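**Deposits and missing parts in a toy lending collection**

Posted by **Firnley Lending Desk**, 25/10/2021

Our organization maintains a collection of 439 toys and puzzles for loan to member families. The present rules require a flat deposit, which is forfeited in full if any part is missing on return. Several families have objected that the loss of one peg is treated the same as the loss of a whole set. We must submit revised rules to our board in December. We would be grateful to hear how other collections handle partial returns, and whether parts should be counted at the desk while the borrower is present.

---

**Wijesinghe Street Family Center**

We ended forfeiture two years ago. Each item now has a contents card, kept in the bag with the item, which lists every part by color and shape. Staff check the card against the parts at checkout and again at return. A missing part is recorded as "outstanding" and the family has 16 days to bring it in. After that a replacement charge applies, up to the amount of the deposit and never beyond it.

Items with only a few large parts may be checked at the desk. Sets with many small parts are set aside and counted by staff the same day. Borrowers sign to accept the later count.
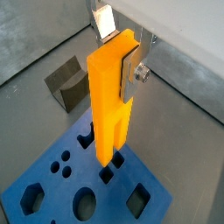
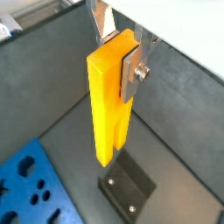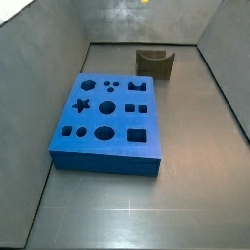
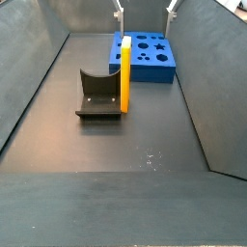
*Yellow block: first, second and fourth pictures. Blue shape sorter: first, third and fourth.*

The wording of the card matters more than its layout. "Assorted blocks" is of no use in a dispute. We also advise against listing parts under the manufacturer's names, as families do not know them.

---

**trimus_branch**

Count at the desk. Otherwise people argue.

---

**Garkolar Community Library**

We agree with the first reply on contents cards but would not adopt an open-ended list of charges. Our board set aside $500 for replacement parts for a period of 12 months, and charges are made only when an item can no longer be lent. Incomplete sets that remain usable stay on the shelf with a note on the label, and the card is corrected so that the next borrower is not held responsible.

Please also state in the rules who may waive a charge. Ours did not, and the matter had to go back to the board for a second vote.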